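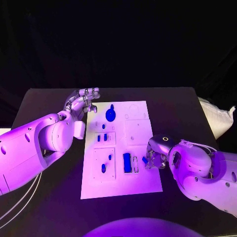
Both hands over the task board under the purple lights. The right one has a blue peg in its grip.

Estthorpe Shared Workshop, two-arm build
Progress report to the Liven small grants desk
21 February 2025

Hello again! You asked for a page on where the money has gone and what we've got to show for it, so I'm writing this at the bench with the arms switched off and a mug of tea well away from the wiring.

The short version is that both arms are up, both hands open and close when told, and we have a proper board to practice on. When I wrote in December we had one arm and a lot of boxes, so I'm pretty happy with that.

The board took longer than I'd planned. It's a flat white panel with blue parts that sit on it or in it: pegs, a big round knob, an oval knob, an upright block, plus some empty outlines and holes. I redrew the layout 6 times (the raised plates kept ending up where a thumb wanted to be) and then cut the final one over a weekend. Thank you for letting me move money from the travel line to pay for the material, it made a real difference.

Now the arms. Each one is run by a Jekus controller, which is our own name for the box we put together here, and the pair share one power supply. The left arm is the well-behaved one. The right arm had a wrist that drifted whenever it was held out for more than a minute or two, and I spent most of January chasing it. First I blamed the cables, then the software, and in the end it was a loose collar inside the joint. Tightening it took less time than making the tea. The thin white cables still run along the top of that arm and I'd like to route them better before anything snags.

Spending so far is $1,484. Most of that went on motors and finger joints, then the board, then the black cloth for the backdrop and the colored lights. The lights were cheap and I'm fond of them! The plan is to run the same tasks under different colors and see how much the vision side suffers. So far I've only tried the violet, and it does make the blue parts harder to pick out from each other in the camera feed.

On the grasping itself, we logged 19 peg pickups with the right hand this month and 2 of them were drops. Putting a peg back into a hole is another matter. The hand gets close and then the fingers block the camera's view of the hole, so at the moment I'm steering that last bit myself. I don't want to claim more than that yet.

Still to do before the next report:

Get the left hand turning the big round knob without lifting it out.
Try the upright block, which needs a wider grip than anything we've done.
Tidy the cables on the right arm and the loose ones on the table.
Write up the Sutanto calibration routine so other members can run it without me standing there.

One request, if there's room for it. A spare set of fingertips would let us keep working when a joint wears out, and I can send a quote whenever it suits you. Otherwise we're inside the budget and I don't need any changes to the schedule. If you'd like to come by and see it move, just let me know a few days ahead so I can book the bench.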